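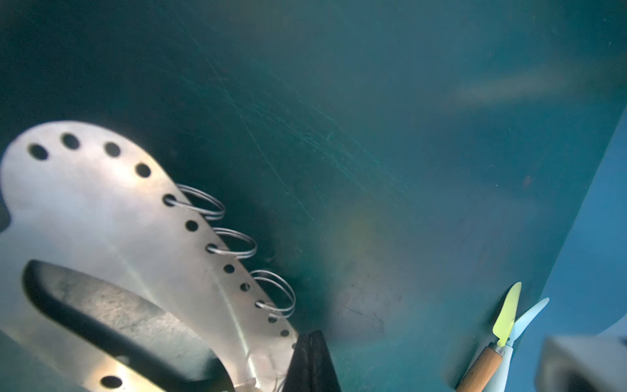 What color should a work mat be if you handle a lot of small metal parts?

A green or blue-green in the middle to dark range suits most people, with a matte finish so the overhead lights don't glare back at you.

Green Mat, Bright Things: Gallery 452
Posted by Yesenia Cáceres, August 1, 2026

Welcome back to the Drudska gallery pages! I have been wanting to do a mat page for ages. Everybody photographs the finished project and hardly anyone photographs the surface it all happens on, and I love the surface. I love what ends up on it, too: wire, handles, gloves, kitchen stuff that wandered in from the other room and never went home.

The last mat page went up in January and drew 1162 visits, which for us is a parade. Thank you to everyone who wrote in with their own color questions. I've tried to work my answers in as I go.

Springs on green

Coiled wire, just a couple of turns to each loop, thin and shiny. Against teal-green the loops really sing. On a white tabletop I lose wire like that the second I look away, and on bare steel it's hopeless. If you only take one tip from this page, put your silver things on something green.

I'm fond of round holes in metal as well (I know, I know). A row of them following a curved edge is one of my favorite sights in any shop. It gives you somewhere to hook a loop, and it's pretty besides.

Scuffs and smudges

Please leave them alone! Brushed metal with a few marks on it has so much more going on than a polished piece. Wipe off the grit, sure, then stop. Two readers asked about polish and my answer is to save your 20 dollars and spend it on wire.

Kitchen colors

Now for the loud part. A spatula with a purple head and a pink handle, right there on the dark mat! I adore this combination. Purple can go muddy on brown wood, and pink on white looks like a birthday cake, but the teal makes both of them look deliberate. A bit of light blue and an orange-brown wooden handle nearby and you've got most of a paint box.

Dotted gloves

White work gloves with blue dots, laid out as a pair across the metal by the mat. I'd hang a picture of dotted gloves in my hallway. They're the most cheerful piece of safety gear going, and the dots give a decent grip on smooth handles too.
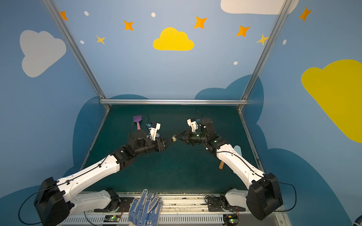

I keep coming back to how little yellow it takes. One pale yellow piece the size of a bottle cap or so will hold a whole dark table together, and if you add a second one the trick gets weaker. Try it with whatever you have: a button, a lid, a bead. Put it in the middle and step back.

Choosing your own mat

Go darker than you think. The swatch always looks gloomy in your hand and then lovely once it's lying flat with things on it. I spent a whole evening at the Wannasri shop holding spoons up to samples, and the one I had written off as too dark was the one I carried home. Their color card calls it Odia, and it sits between forest and sea. My older mat is a Nota, a little bluer, still going strong after a great deal of abuse.

Check it under the light you'll be using. A teal can go nearly blue on the side by the lamp and nearly black in the far corner, all on one mat, and I happen to think that's gorgeous, but it can surprise you if you're trying to match a wall.

Cleaning is dull and quick. Warm water, a drop of dish soap, soft cloth, flat to dry. Don't roll it up damp. I did that once and had a wave down the middle for weeks.

Send me yours

I'd love to see what's lying on your mat right now, before you tidy it! Handles, lids, gloves, bits of wire, whatever is there. The odder the color pairing the better. Write "green mat" in the subject line and tell me the name of the color if you know it. Prints from this page can be ordered under number 1589, matte paper only, and the next gallery will be all wooden handles, so start digging through your drawers.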